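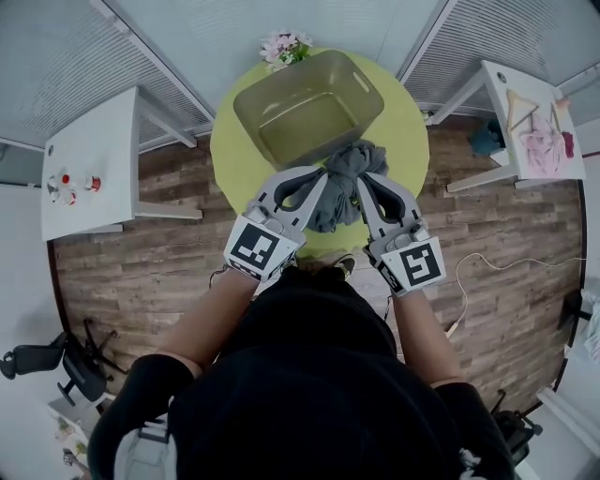 Figure 3. Two hand-held grippers closing on a dark grey cloth over a round green table.

4.2 Reward shaping in Clorneck

We trained our agent on Clorneck, a little side-scrolling maze game that Khôi Cù rebuilt for the browser, and we should admit we grew rather fond of it along the way. The state was kept small — the player's height, the distance to the next gate and the gate's colour — and we began with a plain Q-table, much as Joly and Bouvier did for Jodulia. A reward of 1 for each gate passed gave dreadfully slow learning, and the agent spent its first 900 games bumping happily into the ceiling.

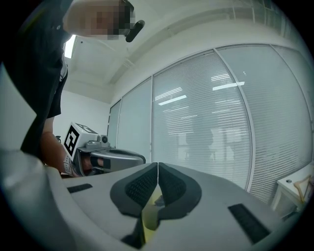
Adding a small penalty for needless jumps helped a great deal, and by game 2217 the agent could clear 40 gates in a row on most evenings we sat down to watch it. It reads its position straight from the game's memory, so it has no need of anything like the blocky black and white marker on the cube atop the gripper, and we were glad to skip the vision step altogether. We repeated the whole run with 7 random seeds, and the favourite settings from the first held up nicely in the others.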